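Wunden paint notes: README

Version date: 2019-03-08

What is in the folder

Wunden is a set of written records on how artists' acrylics and gouaches behave on different papers and boards. Each record covers one paint on one surface. There are 526 records in one comma-separated file, wunden_main.csv, with a second file, surfaces.csv, giving the weight and finish of each paper.

Columns

record: a whole number, never reused
paint: the colour name as printed on the tube
surface: a code that matches surfaces.csv
coats: number of coats brushed on
drying: minutes until touch dry
cover: a score from 0 to 5, where 5 hides a black line fully
remarks: free text, often blank

Drying times were taken at room temperature with a kitchen timer. Anything over 3000 minutes is entered as 3000. The cover score was given by eye, in daylight, against the printed card in the Pledow handbook.

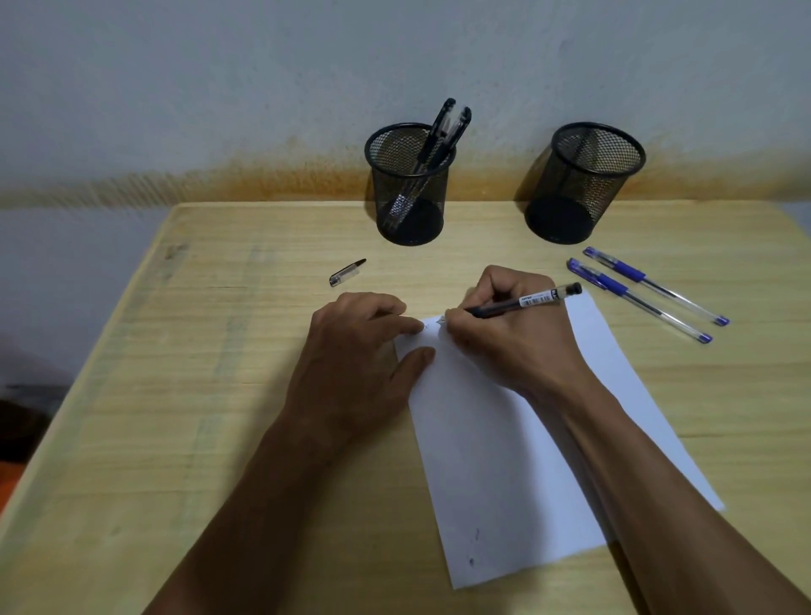
Pledow Art Centre, Painting Materials Group

Known problems

Records made before October used an older surface list. The codes have been changed to match the new one, but two cold-pressed papers shared a code and could not be told apart. They are both under CP0.

Paint names follow the maker's spelling, so the same pigment can turn up under several names. Agbayani student colours are marked with an S in front of the name. Do not average these with the artists' range.

A blank in the drying column means the time was missed. It does not mean zero.

Using the files

Both files are plain text in UTF-8 and open in any spreadsheet. To sort by cover, leave out rows with fewer than two coats. The Fultum folder holds the first 100 records in their old layout and is kept only for checking.

Copy and share as you like, with the name of the group kept on it. Corrections can be left at the centre's front desk with the record number written at the top.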